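Journée portes ouvertes chez Penwood : vos questions, mes réponses

On m'écrit beaucoup depuis que la date de mai circule, alors je regroupe tout ici. Je mets la page à jour quand une nouvelle question revient deux ou trois fois.

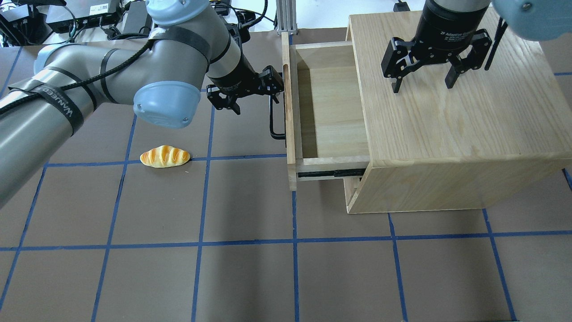

Le poste « tiroir » : une pince près de la poignée, l'autre au-dessus du meuble, et le petit pain au sol.

C'est quoi exactement, cette visite ?

Un après-midi dans notre atelier, un jeudi, avec des robots qui travaillent pour de vrai devant vous. Je m'occupe de l'accueil et d'une partie des démonstrations, Joelle Geagea prend l'autre partie. On vous montre ce qu'on fait le reste de l'année : apprendre à des bras à ouvrir des meubles, attraper des objets, les ranger. Pas de film promotionnel, pas de discours d'une heure (j'ai promis !).

Qu'est-ce qu'on verra au poste « tiroir » ?

Deux bras, un meuble en bois clair et un jouet en forme de petit pain. L'exercice consiste à tirer le tiroir par sa poignée, à y déposer le pain, puis à refermer. Dit comme ça, c'est l'affaire de deux secondes pour n'importe quel enfant de trois ans. Pour un bras à pince, il faut trouver la poignée, tirer bien droit, ne pas se gêner avec l'autre bras... Je ne m'en lasse pas, et je préviens : on reste scotché plus longtemps que prévu.

Pourquoi un pain en plastique, ou en je ne sais quoi, et pas un vrai objet ?

On me la pose à chaque fois, celle-là ! On a toute une caisse de dînette et le pain a eu du succès, voilà. Il est petit, sa forme est arrondie, il faut le prendre correctement. Munther Bataineh a bien essayé avec une vraie brioche l'année dernière, je vous laisse imaginer les miettes.

À quoi servent les lignes bleues sur le tapis ?

C'est du ruban adhésif, posé en quadrillage. On s'en sert pour replacer les objets entre deux essais, ou au contraire pour les changer de case et voir si le robot s'en sort encore. Merci de ne pas marcher dessus, même si c'est tentant de jouer à la marelle.

Est-ce que ça rate, des fois ?

Oui, et on ne coupe pas la démonstration quand ça arrive. La pince glisse sur la poignée, le pain tombe à côté, on recommence. L'an dernier, les ratés ont eu plus d'applaudissements que les réussites, et c'est très bien comme ça.

Combien de temps dure une démonstration ?

Comptez 9 minutes par passage, questions comprises, et 4 passages dans l'après-midi pour le poste « tiroir ». Le premier démarre à 14 h. Si vous en manquez un, allez voir l'atelier de pilotage à la salle Grasta en attendant, c'est juste à côté.

Je peux piloter un robot moi-même ?

À la salle Grasta, oui, sur un petit bras prévu pour ça. Au poste « tiroir », non, vous restez derrière la ligne au sol. J'insiste un peu là-dessus — les bras balaient plus large qu'on ne le croit.

Il faut s'inscrire ?

Oui, par le formulaire, c'est gratuit. On a ouvert 300 places cette année. Nous avions reçu plus de 500 demandes la dernière fois, donc si vous savez déjà que vous ne viendrez pas, annulez, ça fera un heureux sur la liste d'attente.

Et avec des enfants ?

Avec plaisir ! Ils posent les meilleures questions. Les moins de 12 ans doivent être accompagnés. Les poussettes passent partout sauf à la mezzanine.

On a le droit de prendre des photos ?

Des robots, autant que vous voulez, mais sans flash s'il vous plaît. Des gens, demandez-leur d'abord.

Comment on vient ?

L'arrêt de bus Mahasneh est à deux pas. En voiture, garez-vous au parking Brirkia et entrez par le portail du fond, celui de la rue est réservé aux livraisons. Pour un accès en fauteuil, écrivez-moi avant, je viendrai vous ouvrir la porte de plain-pied.

Il y aura à manger ?

Du café, du thé, du jus de pomme et des gâteaux maison tant qu'il en reste. Les allergènes seront notés sur les étiquettes.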